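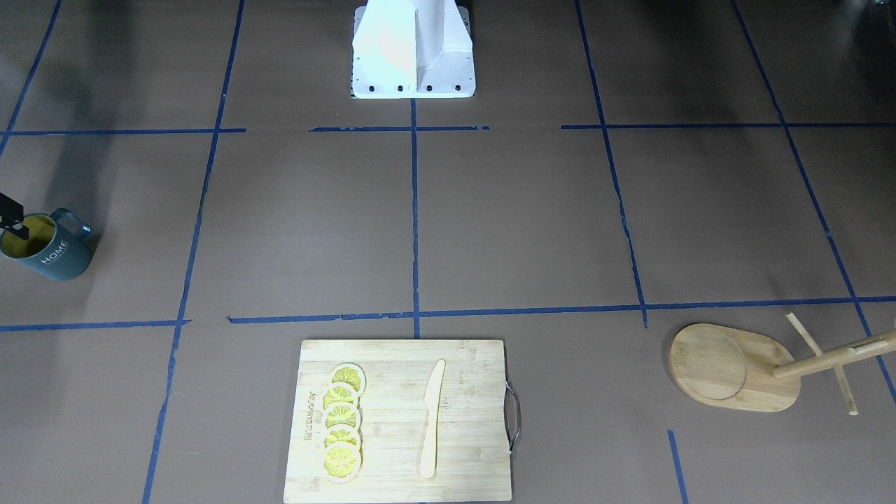 *The bench with the blue tape grid down. Mug on the left with a gripper just over it, bamboo board and lemon slices at the front, mug tree lying over on the right.*

## Gaseck bench layout kit: my review after two months

Posted January 2023

I bought the Gaseck layout kit for our two-arm kitchen cell because I was sick of re-teaching positions every time somebody leaned on the bench. It's a pretty humble thing for the money: rolls of low-tack blue tape, a steel rule, a chalk line, a little square for the corners, and a booklet of suggested grids. I paid $1,253 for the big version with the base alignment jig and the torque driver (the Durnum equivalent was $1,683 when I looked, and you have to buy the driver separately, grrr).

So, is it worth it? Mostly yes, and I have gripes.

### The tape

The tape is lovely. It tears clean by hand, it lies flat, and the colour is easy to pick out against our brown bench top. I ran one strip across just below the robot base, one further down, a centre line coming off the foot of the base, and then the slanted ones out to the sides. The booklet wants you to do the slanted ones first. I tried it that way and ended up peeling half of it off again, so do your cross strips first and save yourself the swearing.

You'll notice mine isn't drafting-office stuff. The top strip is in bits with little gaps, and the lower one creeps up a touch towards the right. I could redo it and I probably won't. We use the lines for putting things back where they go — mug here, board there — and the arms get their numbers from the calibration routine, so a bit of wobble in the tape costs me nothing.

One complaint: there's no spare roll in the box. By the time you've botched a diagonal you're rationing.

### The base jig

Okay, this is the bit I'd pay for again. The jig sits against the front edge of the foot plate and picks up off the bolt holes there, and you read the offset straight off the scale. Our base had walked nearly 3 mm since the install, which explained a whole week of the right gripper clipping mug rims. I loosened off, nudged, checked, nudged back, and had it sorted before lunch.

Roald Bakke, who did our original install, told me to go over the hold-down bolts in a cross pattern and then do it all a second time after the arms have been run for a day. The Gaseck booklet skips that second go completely. Do it anyway! Mine took up a little more on the second pass.

The torque driver is fine. The click is quiet, and with the controller fan going I missed it a couple of times. The handle is a bit fat for my hand too.

### Checking your work

The booklet has a page of checks at the back that amounts to "jog to each corner and look." I'd skip it and use real things. My lot is a mug (dark, bright yellow inside, says HOME on it), a bamboo board with a metal handle, five lemon slices, a light wooden knife and the wooden mug tree. After any work on the base I bring the right gripper in slowly over the mug and have a look at where the fingertips come to before I let it close on anything. A mug with a loop handle is a much fussier test than a calibration block, and cheaper if you get it wrong.

I do the mug tree both standing and lying down. On its side the pegs poke out at awkward angles, and if your heights are off you find out at low speed instead of in the middle of a run.

### Upkeep

- Wipe along the tape, never across it, or you'll lift the edges.
- Change a strip once the ends start to curl.
- Scuffs on the bench don't matter. We've got one to the right of the centre line and I've stopped looking at it.
- Keep the jig in its pouch. The scale scratches easily.

### How it stacks up

I've had a borrowed Myklebust jig on the same base and it's the nicer bit of machining, but it took me 2 tries to seat it and there's no tape or anything else with it. If you've already got a decent driver, have a look at the Bravisach starter pack as well, which leaves that out and is a fair bit cheaper.

For a bench that gets shared and bumped and wiped down a lot, I'd go with the Gaseck. Four stars. I'd make it four and a half if they threw in another roll of tape, and I've emailed them to say so. If they get back to me I'll add a note in February.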